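The left gripper let go again

3 comments | 12 shares

I lost most of Wednesday to a fault I should have caught the week before, so I'm writing it down while I still remember the order of things.

For anyone who hasn't read the earlier posts: I record sorting and tidying tasks at home with a pair of hand-held grippers. You wear out your forearms, you pick up small things and put them in a box, and the recordings go to Beathag Lamont, who trains the arm policy at Soltard. She doesn't care how fast I am. She cares that the finger width in the log matches what the fingers did.

It didn't match. She wrote to me in August to say that 18 of my episodes had the left gripper reporting closed on an object while the object was plainly lying on the table. On her end the arm had learned from this. It would reach for a brooch, close most of the way, stop, and carry nothing to the box with great care. She had run it 99 times and it did this often enough that she stopped the run and went looking for the cause.

My first guess was the pads. The blue ones have a diamond pattern and they pick up lint from the table cloth, and a linty pad slips on anything smooth. I cleaned all four with a damp rag and let them dry overnight. No change.

My second guess was the encoder cable, because I had trouble with one in the spring. I reseated it, taped it, and swapped in the spare from Hastell. No change again, and now I was out a spare.

What I should have done first was open and close the thing slowly and watch the number. When I finally did that, the reading moved for a moment before the fingers did. Squeeze the trigger, number goes down, fingers sit still, then fingers move. There was slack somewhere between the trigger and the linkage, and the encoder sits on the trigger side of it.

The cause was a pivot screw that had backed out. The replacement screws I bought from Zolleck came without thread locker, and I put them in without adding any. That one is on me. The assembly sheet says to use it. I had done something like 4000 squeezes since then, and the screw had worked its way loose a little at a time. None of it was sudden, so I never felt it in my hand.

There is a small safety side to this too. While I was testing with the screw loose, the left finger hung up and then snapped shut on the side of my thumb. No blood, just a bruise, but these have more bite than they look like they do. On a powered arm the same slack would be worse. Beathag keeps a force limit on hers and I'm glad of it.

After the fix I went back to the jewelry task, the one that had failed most. Small brooches and tassels go into a box lid, and the beads and the knotted cord go last -- the cord is the hard one, it drags whatever is next to it.

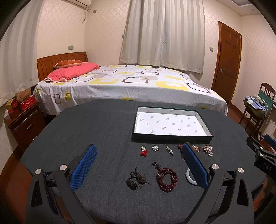

What I changed

1. Thread locker on every pivot screw, both grippers, and a paint mark across each head so I can see if one turns.

2. A slow open and close before each session, with the width reading up on the laptop. If the number moves before the fingers do, I stop there.

3. A check at the end against a steel block of known width. I write the reading in the notebook next to the episode numbers.

4. Fingers and thumbs stay out of the linkage while I'm testing. I used to hold the left finger to feel for play. I use a pencil now.

What happens to the old data

Beathag pulled everything I recorded after the screw swap, 861 episodes in all. Some of them are probably fine. She has a script, written by someone called Shukla before she joined, that compares the logged width with the finger position in the video, and she is going to run it over the whole set before deciding what to keep. I offered to redo the jewelry ones either way.

The right gripper had no slack at all when I checked it, but it has the same Zolleck screws, so it got the same treatment. I'm still waiting on another spare cable from Hastell.

Share this post | 3 comments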